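HSM 349: Household Storage and Moving Services
Handout, Unit 3: Packing, Labeling and Interim Storage

Purpose of this unit

Unit 2 dealt with the first visit to the customer and the written estimate. Unit 3 covers the period between the signed estimate and the day the goods are delivered. Students should read the unit before the practical session and bring a copy of the Tullow inventory form.

1. Terms used

Carton: a closed container packed by the crew or by the customer. The inventory must show which of the two packed it, as liability differs.
Bin: an open or lidded container that belongs to the firm and is returned after delivery.
Loose item: any piece that travels without a container, such as a chair, a floor lamp or a rolled rug.
Interim storage: storage between pickup and delivery, charged by the week.

2. The inventory

The inventory is written room by room, in the order in which the rooms are cleared. Each line carries a number, a short name for the item, and its condition at pickup. Existing damage is noted before the item is moved and is initialed by the customer. Entries such as "misc." or "kitchen things" are not accepted in this course.

Labels go on two adjoining sides of a container, never on the lid alone. The label repeats the inventory number and names the room at the destination. If the destination room is not yet known, write "hold" and leave the line open.

3. Weight and order of packing

For the exercises in this unit the limit for a container carried by one person is 16 kilograms. Heavy goods are placed at the bottom and the remaining space is filled with paper or soft textiles. Books are packed flat or spine down. Plates are wrapped singly and stood on edge.
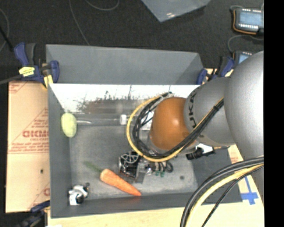
When should the customer be told that goods will go into interim storage?
The customer should be told before the estimate is signed, and the weekly charge should be shown on a separate line.

4. Case: the Dasevham apartment

A household in Dasevham is moving to Umow. The new apartment will not be ready until March. The goods will be held at the Vainio warehouse, and the customer wishes to collect winter clothing during that time. Prepare the following:

the inventory for one bedroom, with labels;
a storage note stating which containers must remain within reach;
a short letter to the customer explaining the charge for early collection.

Written work is submitted at the start of the next session. Late work is marked under the rules in the course outline.

Reading for Unit 4: course reader, chapter on claims and delivery receipts.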